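Section 4. Running the Fruit Table on Open Day

Read this section before the doors open. Reading it while visitors watch is possible but makes everyone nervous.

4.1 Setting out

1. Spread the tablecloth and put the plate where both operators can reach it without bumping elbows.
2. Put out whole oranges, plus something soft and peeled. Pomelo segments are the house favorite.
3. Lay both grippers on the table with the jaws open. Keep the cords clear of the fruit.

Note: Peel the pomelo before visitors arrive. It takes longer than you think, and it is not much of a show.

4.2 The two-gripper demonstration

4. Pick up a whole orange with the first gripper and hold it steady. An orange forgives nearly everything, so give this one to the newer operator.
5. With the second gripper, close slowly on a peeled segment until both finger pads touch it. Then stop squeezing - the urge to add a little more is how juice gets on the guests.
6. Hold both pieces up long enough for the back row to see. 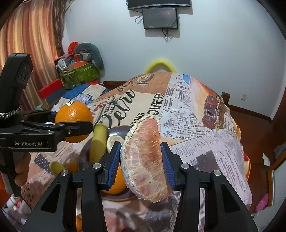

Figure 9. Whole orange in one gripper, peeled pomelo segment in the other.

7. Lower the segment to the plate before opening the jaws. Dropping it gets a bigger laugh but a shorter demonstration.

Caution: Keep visitors' fingers out of the jaws. Children will ask. So will their fathers.

4.3 Letting visitors try

8. Offer the orange first. Anyone who manages it may move up to pomelo.
9. Allow each visitor one turn. In April we had some 50 people in line, and the Gileo team kept rejoining it.

Note: Handled fruit is not a snack. Put it in the bin marked Bernus, and send spill reports to Latifa Mansour, who has a form for them.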